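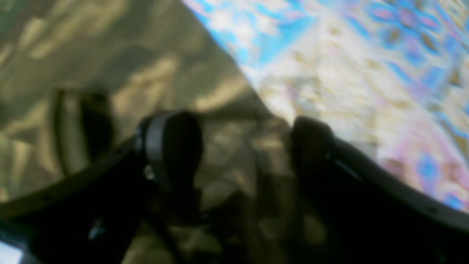 Camouflage on the left, bright pattern on the right.

The Noise

The noise started just past Histlow, at the point where the county stops paying for asphalt. It was a grinding sort of hum, low and steady, and it came from the front of the car or possibly the back. I turned up the radio. This is the first repair most people attempt, and it held for nearly 6 miles.

By Zurkdale the hum had become a growl, and when I bore left it became a growl with opinions. I bore right to compare. The man in the truck behind me sounded his horn, and I took that as a second data point.

There are two garages in Zurkdale. One is clean, has a coffee machine, and was closed for a family event. The other is called Szabo, and it has been open, as far as I know, since the invention of the wheel, and holds a grudge about it.

"It's making a noise," I told the mechanic.

"What kind?"

I did the noise. I am not proud of it, but I gave it everything, including the part on left turns. He listened with his head down, the way a doctor listens to a man describing a symptom he looked up at breakfast. Then he called to the back, and another mechanic came out wiping her hands.

"Do it again," he said.

I did it again. She asked if it changed with speed. I did it at 800 revs, idling, and then at highway speed, and a woman waiting on an inspection sticker put down her magazine.

"Alternator," said the first mechanic.

"Tires," said the second.

"My brother-in-law's did that," said the woman with the magazine. "It was the whole car."

They drove it around the block together. I stood in the lot and listened to it leave. For the first time in two days it made no sound of any kind. It purred up the hill past the feed store like a car in a commercial, and it purred back down, and the first mechanic handed me my keys with great tenderness.

"Could be in your head," he said.

I got as far as the stop sign.

When I backed into the lot, growling, they were both still standing there. The second mechanic got it up on the lift, took hold of the left front tire at top and bottom, and rocked it. It clunked. She did it again so I could enjoy it.

"Power steering pump," said the first mechanic, who was a man of faith.

"It's the strut mount," she said. "The rubber's gone. And your tires are cupped from it, that's the hum. You've been driving on this a while."

I said it had only just started. She looked at my radio, visible through the window with the volume knob turned so far around that the little line was pointing at the floor, and wrote something on her clipboard.

The part had to come from Fekanden. Everything comes from Fekanden. I have never met anyone who has been there, and I picture a single large shed with one of each thing in it and a man who goes to lunch. They said it would take a day, and it took until the middle of April. In the meantime they lent me a hatchback that smelled of soup and had no third gear, so that you accelerated through second, closed your eyes, and hoped to be met on the other side by fourth.

The bill was 1,287 dollars. I read it standing up and then again sitting down. There was a line for the mount, a line for tires, a line for alignment, and near the bottom a line that said Diagnosis, 10.

"Ten dollars," I said. "That's fair."

"That's for the alternator," the second mechanic said. "He wanted to check."

I paid and drove home. The car was so quiet on the county road that I could hear the clock in the dash, and the change in the ashtray, and behind me, once I was past Histlow and going downhill, a faint ticking that came from the back of the car or possibly the front.

I turned on the radio.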